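4.2 Changes in the grounds crew's work

Fluvell was introduced at the Grotden site in August, after the crew had practised with it in a simulated garden. The garden has a lawn, trees, a slatted fence and stone slabs set in the grass, and the robot works in it with two arms. 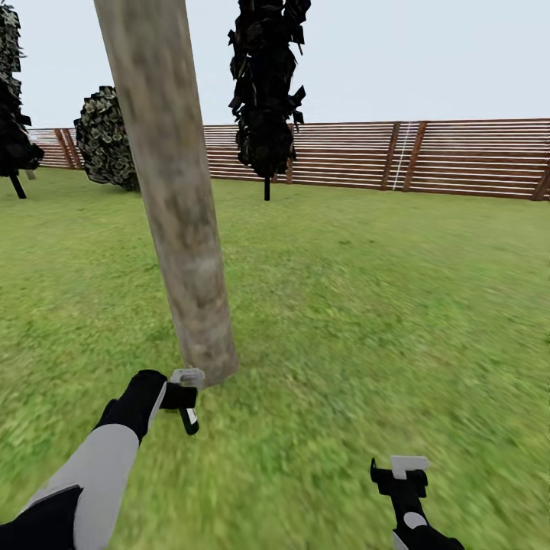
Of the 22 staff we interviewed, 5 had moved from hand work to supervising the robot for most of the shift. They reported less kneeling and lifting but more time at a screen. Several said they missed working in pairs. Pay grades did not change during the study, and this was raised as a complaint more often than any fear of losing the job.

Edges between grass and stone were the part of the work that staff least wanted to hand over. They felt these places called for judgement, and they asked to keep the right to stop the robot there. 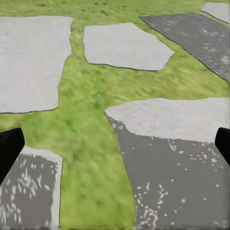 Figure 2. Simulated lawn with irregular stone slabs, seen between the two gripper fingers.

Supervisors logged 61 stops in the first period, most of them made by the longest-serving staff.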